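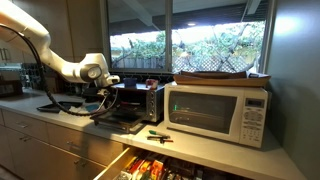
My neighbor asked me in December whether she should hold off on a new dishwasher and wait for a robot, and I told her to buy the dishwasher. I do love these machines, and I've happily lost whole evenings to Maltis demos (the shirt folding one, twice!). But a kitchen is a hard place to work – doors that drop open, drawers stuffed to the top, everything shoved where it fits. An arm that closes a toaster oven 100 times in a row may still be stumped by a drawer with a spatula sticking up. I'd give it a few more years.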